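Three Bins on a White Table: The Case for Sorting by Colour

The storeroom at Orellana has been described in the company's own literature as a place where everything has a number. For many years that was true and of limited use. The number was printed on the shelf, the goods were kept in whatever carton they had arrived in, and the member of staff sent to fetch a jar of pepper berries was obliged to consult a binder before setting out. The binder was replaced twice. The cartons remained.

Necati Erdem was appointed to reorganise the room in November and proposed that the cartons should go. His written recommendation ran to 5 pages, most of them concerned with shelf depth. The part that has attracted attention from other small wholesalers is a short section on plastic bins, in which he argued that a person looking for something should be able to see from the doorway which bin to walk towards.

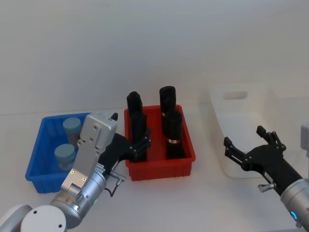 Colour is the first decision in any such system, and it is the one most often made carelessly. Mr Erdem advises against buying an assortment and assigning meanings afterwards. Each colour should stand for one kind of container, and the kind should be plain to anyone who glances over the rim. Clear jars with light blue lids stand in the blue bin, while the red one holds upright black cylinders, and a newcomer could state the rule without having it explained. The cylinders, being matt black, would be difficult to tell apart from any distance if they were placed on a dark shelf. In a red surround their outlines are distinct. White, under the Orellana rules, is held in reserve. It is used for goods which have not yet been given a place, and it is expected to be cleared before the room is locked.

The bins themselves were the subject of a longer discussion than had been planned. Nelow, the supplier first approached, offered a stacking model with hinged lids. Dardo Herrera, who manages goods inward, declined it on the grounds that a lid must be lifted with one hand while the other is already full. Open-topped bins were ordered instead from Cilunell, and 620 were delivered in two consignments. A number of the second consignment were found to be slightly shallower than the first. They have been kept for small tins, and the matter was settled by correspondence.

Height proved to matter more than capacity. A bin in which the tallest item stands a little above the rim allows that item to be taken by its shoulder, and the remaining contents can be seen past it. A bin that swallows its contents must be pulled forward and looked into from above. The present guidance is that tall containers are stood upright and short ones are placed in front of them, with labels turned towards the aisle wherever the label permits. Jars are not laid on their sides, whatever the pressure on space.

The same guidance sets a limit on how full a bin may be. A gap wide enough for the fingers is left beside at least one container, so that the first jar can be removed without disturbing its neighbours. Mr Herrera has asked that this be observed on the lower shelves in particular, where a tightly filled bin is troublesome to empty from a stooping position.

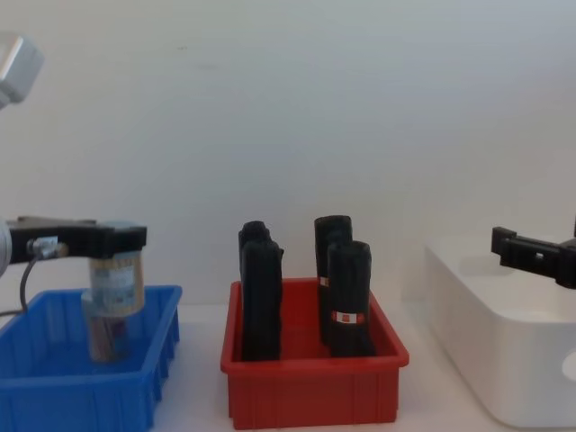
Should every bin carry a written label as well as a colour?

A written label is advisable wherever more than one product shares a colour. It should be fixed to the short side facing the aisle, in lettering large enough to be read at arm's length, and it should name the product in full. Codes may be added beneath the name for the use of the stock office.

Orellana has since extended the arrangement to its packing room, where the tables are white and were chosen for that reason. A bin of any strong colour shows clearly against them, and spillages are noticed early. Plivov, the firm which occupies the adjoining unit and shares the loading bay, has adopted the blue and red bins for its own dry goods but has retained its numbered shelves, and staff who move between the two buildings are given a printed card explaining the difference. The card is revised every 3 months.

There remain objections. Some members of staff do not distinguish readily between certain colours, and for this reason blue and red were preferred to any pairing that included green. The bins are also bulkier than the cartons they replaced, and one bay of shelving had to be surrendered to accommodate them. Mr Erdem does not regard the loss as serious. He observes in his most recent note that the bay in question had been occupied chiefly by empty cartons, together with 10 spare binders, and that the binders have been offered to the accounts department.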